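4. Setting up and using the Liltum 689 floor washer

4.1 Before you start

Read section 1 (Safety) before you plug in the charger. The Liltum 689 is an upright machine for hard indoor floors: sealed wood, vinyl, stone and ceramic tile. Do not use it on carpet, unsealed wood or outdoor paving.

Check that you have the following:
- main body with handle
- clean water tank (clear, blue cap)
- dirty water tank (grey, with strainer)
- roller, fitted in the floor head
- spare roller
- charging dock and power lead
- small bottle of Plemum floor liquid

If a part is missing, contact the shop where you bought the machine. Keep the box until the guarantee has been registered.

4.2 Fitting the handle

1. Stand the main body upright on the dock.
2. Line up the arrow on the handle with the arrow on the body.
3. Push the handle down until it clicks.
4. Pull up gently to check that it is locked.

Note: The handle cannot be taken off again without a flat screwdriver. See section 7.3 if you need to pack the machine for moving house.

4.3 Charging

1. Place the dock on a level floor against a wall, away from radiators and direct sun.
2. Plug in the power lead.
3. Stand the machine on the dock. The battery light flashes slowly while charging and stays on when the battery is full.

The first charge takes longer than later ones, and it is best to leave the machine on the dock overnight. The machine will not start while it is on the dock.

CAUTION: Use only the dock supplied. The dock for the older Alaler models looks much the same but has a different voltage and will damage the battery.

4.4 Filling the clean water tank

1. Press the catch on the back of the body and lift the tank out.
2. Unscrew the blue cap.
3. Fill with tap water to the MAX line. The tank holds just under a litre.
4. Add one capful of Plemum floor liquid if you want to use it. Plain water is enough for light dirt.
5. Screw the cap back on, turn the tank over a sink to check for drips, and press it back into place.

CAUTION: Do not fill with water hotter than 60 °C. Do not add bleach, vinegar, washing-up liquid or scented oils. These can attack the seals, and washing-up liquid will foam in the dirty water tank and stop the motor.

Note: In hard water areas, empty the clean tank after every use. White marks inside the tank are limescale and can be removed as described in section 6.2.

4.5 First run of the roller

The roller is packed dry. To wet it evenly:

1. Take the machine off the dock and tilt the handle back.
2. Press the power button once.
3. Hold the trigger until the wet patch under the head is the full width of the roller.
4. Move the machine slowly forwards and back over the same spot, then let go of the trigger.

New rollers may shed a little fluff the first two or three times. This collects in the strainer and is not a fault.

4.6 Preparing the floor

The Liltum 689 picks up dust, crumbs, hair and small spills. It does not pick up wrappers, bags or paper. Thin plastic is the most common cause of a blocked inlet – it wraps round the roller and has to be cut free.

1. Move chairs, mats and pet bowls off the floor.
2. Pick up any litter by hand and put it in a lined bin.
3. On tiled floors, sweep out the grout lines if there is loose grit in them.
4. Lift trailing leads and curtain hems.
5. Move the bin itself out of the way before you begin washing.
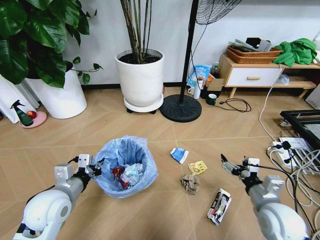
Fig. 9. Waste in a lined bin, with the rim of the bag folded over the top edge. Litter still on the floor must be cleared before washing.

A bag that is folded well over the top is also less likely to slip down when you tip in wet dirt from the strainer (see 4.8).

4.7 Washing

1. Start at the side of the room furthest from the door.
2. Tilt the handle, press the power button and choose a setting. Use LOW for wood and HIGH for tile and stone.
3. Walk forwards at a slow, even pace while holding the trigger.
4. Draw the machine back over the same strip without the trigger. This takes up most of the water.
5. Overlap each strip a little.

If the red light comes on, the dirty water tank is full. Stop, empty it, and carry on.

Drying time depends on the floor and the room. On LOW, with a window open, a sealed floor should be ready to walk on in some 17 minutes. Tile washed on HIGH takes longer, mostly in the grout.

CAUTION: Do not lay the handle flat while there is water in either tank.

4.8 After use

1. Switch off and return the machine to the dock.
2. Lift out the dirty water tank and remove the strainer.
3. Tap the solid dirt from the strainer into the bin. Do not wash it down the sink.
4. Pour the dirty water down the toilet or an outside drain.
5. Rinse the tank and strainer under the tap and leave them to dry with the lid off.
6. Press CLEAN on the handle to rinse the roller, then take the roller out and stand it on the peg at the side of the dock.

Replacement rollers are sold under the Trummer name, part 2 in the spares list at the back of this guide. Change the roller when the pile is flat or when it leaves streaks after rinsing.

For blocked inlets and warning lights, go to section 5.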